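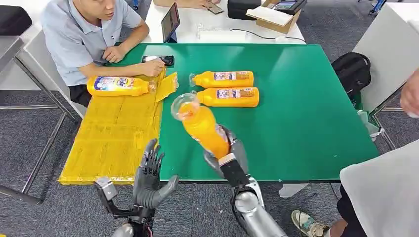
A budget for a two-armed handling cell should start with the items it will handle, and the arms come later. Write the item list first, with the pack type, the filled weight and the way each one lies on the table. A rigid bottle on its side, held round the lower half of its body by a multi-fingered hand, needs enough finger length to wrap the body and enough wrist travel to tilt it. Both of those are priced options on most quotations, and both are hard to add after delivery.

Step 1. Sort the items by grip, not by product

Liquid detergent is a useful test case, as the same product comes in stiff bottles and in soft refill pouches. Enter them on separate lines. Bottles can be costed against a standard hand. For pouches, ask the supplier for a trial with full packs, and ask for the result in writing. The Mullside plan had 9 item lines, and the pouches accounted for most of the supplier queries.

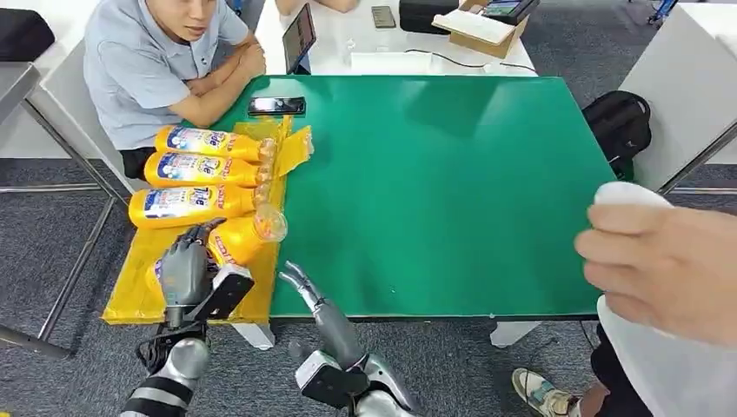

Step 2. Cost the table and the floor space

Quotations usually stop at the robot. Add the following yourself:

Work table, fixed or on locking feet
Surface covering, and one spare set
Seat and knee room for an operator
Side table for a tablet, chargers and paperwork
Cable covers for any walkway

At Mullside these came to 701 pounds, entered as a single line called "station". Keep it separate from the robot line so that it can be approved early. Measure the station with people in place, including anyone who has to stand beside the table.

Step 3. Compare hands on cost over the year

Two end tools were priced for the same arms. The Prarneck hand was quoted at 2,138 pounds per side and the Kuvar gripper at 2,257 pounds per side. The difference is small enough to ignore at this stage. Ask both firms for:

Price and lead time of a replacement finger
Whether finger screws can be reached without removing the housing
Whether the wrist camera is included
Repair turnaround, including carriage
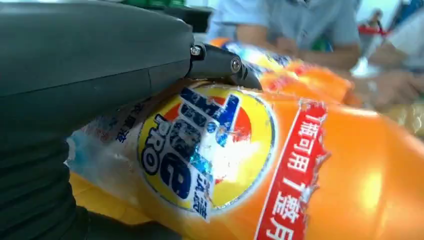
Carriage matters more than it looks on paper. Kuvar repairs for this order were to go through Toledo, so the plan allowed for one spare gripper on the shelf.

Step 4. Set the order of purchase

Buy the station first, then one arm with one hand, then the second side. Adoración Cabello, who drew up the Mullside plan, placed the first order in May and held back the second until the pouch trial had been signed off. Check that the quoted price for the second side stays valid for that whole period.

Prices exclude VAT. Last checked 2022-08-18.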